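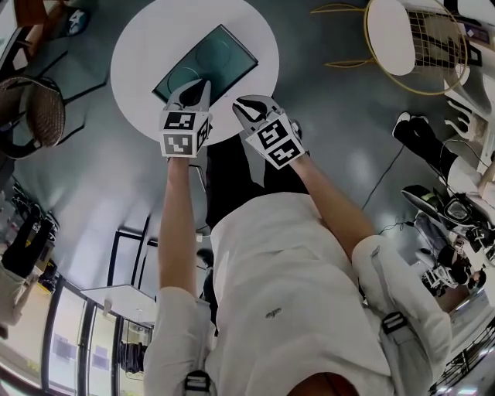
Keria Round Table, pedestal base

Last updated: 28 July 2019

The Keria is a round pedestal table for meeting rooms, staff rooms, training rooms and canteens. It is made by Navton and supplied flat in two cartons, one for the top and one for the column, base and fixings. The standard top is white. Grey and pale oak tops are made to order and carry a longer lead time.

The pedestal replaces the four-leg frame used on the earlier Makris table. The Makris is no longer made, but its tops can be fitted to the Keria column with the adaptor plate listed under Spare parts.

Top

The top is a single disc of medium-density fibreboard, faced on both sides with the same laminate so that it does not bow when the humidity changes. The edge is rounded and sealed with a lacquer of matching colour. The underside is drilled at the factory and fitted with threaded steel inserts. Wood screws should not be used in the insert holes.

The white face has a matt finish with a fine texture. It does not need oil, wax or polish. Silicone sprays leave a film which shows under strip lighting and is slow to remove.

Column and base

The column is a steel tube with a welded plate at the upper end and a threaded stud at the lower end. The base is a flat steel disc with a rubber ring pressed into its lower edge. Both parts are powder coated in light grey. Black is available at no extra charge if it is asked for when the order is placed; parts cannot be recoated afterwards.

Three levelling feet are fitted under the base. They are adjusted from above through holes in the disc, so the table can be levelled while it is standing. Each hole is closed with a push-in plastic cap.

The castor base is a separate part. It has lockable castors and lifts the top slightly compared with the fixed base. Do not place fixed and castor versions side by side where a level surface across both is needed.

Load

Fixed base: 186 kg, spread evenly over the top.
Castor base: 161 kg, spread evenly over the top, all castors locked.

These figures are for a static load. They do not apply to a load placed at the rim. The table is not to be sat or stood on, and it should not be used to support clamped equipment such as vices, presses or monitor arms. For that kind of work see the Navton bench range.

Space needed

Allow 1825 mm from the centre of the table to the nearest wall, cupboard or fixed worktop where people need to pass behind occupied chairs. Where there is seating on one side only, the distance on the unused side may be reduced to suit the room. Doors opening into the room should be checked separately.

Assembly

One person can fit the column to the base. Two people are needed to turn the assembled table upright.

Lay the top face down on a clean blanket or on the foam sheet from the carton. Check that no staples from the packaging are lying on the sheet.

Screw the column stud into the base by hand until it stops, then tighten the lock nut with the flat spanner supplied. The nut must sit fully on the washer. If it stands clear on one side, the thread has crossed and the column should be backed out and started again.

Place the upper plate over the inserts. Start all the machine screws by hand before tightening any of them, then tighten in a cross pattern. A cross-head hand screwdriver is needed and is not supplied. Powered drivers are not recommended. The inserts are set in fibreboard and will spin if the screw is driven hard, and a spun insert is not covered by the guarantee. 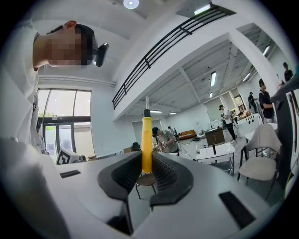

Yellow-handled hand tool, held upright.

Turn the table upright with one person at the rim and one at the base. Do not lift or drag it by the rim alone. Adjust the levelling feet until the top no longer rocks, then fit the plastic caps.

Check the machine screws and the lock nut again after the first month of use, and once a year after that. Tables on castors should be checked twice a year.

Cleaning

Wipe with a damp cloth and a little washing-up liquid, then dry. Ballpoint and whiteboard marker can be removed with isopropyl alcohol on a soft cloth, tested first on the underside. Do not use scouring pads, cream cleaners or bleach. Standing water should be wiped from the edge, particularly if the lacquer has been chipped.

Cork-backed or felt-backed mats are suitable. Rubber feet on some appliances may mark the white finish over time, and such marks cannot always be taken out.

Linking

Round tops do not link edge to edge. Where tables have to be joined for larger groups, the Akance infill panel spans two Keria tables of the same height and rests on clips fixed under both tops. The clips need extra inserts, which are fitted at the factory only. Please state this on the order. The infill panel carries no load rating and is meant for papers and cups.

Spare parts

Machine screw set with washers
Lock nut and flat spanner
Levelling foot, single
Plastic cap, single
Rubber ring for base
Castor, lockable, single
Makris adaptor plate
Edge repair lacquer, white or grey

Columns and bases are not sold singly to private buyers. Trade accounts may order them with a reference to the original delivery note.

Delivery

Delivery is to the ground floor of a mainland address. The base carton is heavy for its size and is marked with a two-person lift label. Cartons should be opened and the top inspected before signing where the driver is able to wait. Damage to a top must be reported before assembly, and the packaging kept until the claim has been settled. Made-to-order colours cannot be returned unless faulty.

Tops from different production runs may vary slightly in shade. If further tables are planned for the same room, quote the batch number printed on the underside label and Navton will match it where stock allows.

We use cookies to remember your basket and to measure visits to this site. By continuing to browse you accept our use of cookies. Cookie settings | Accept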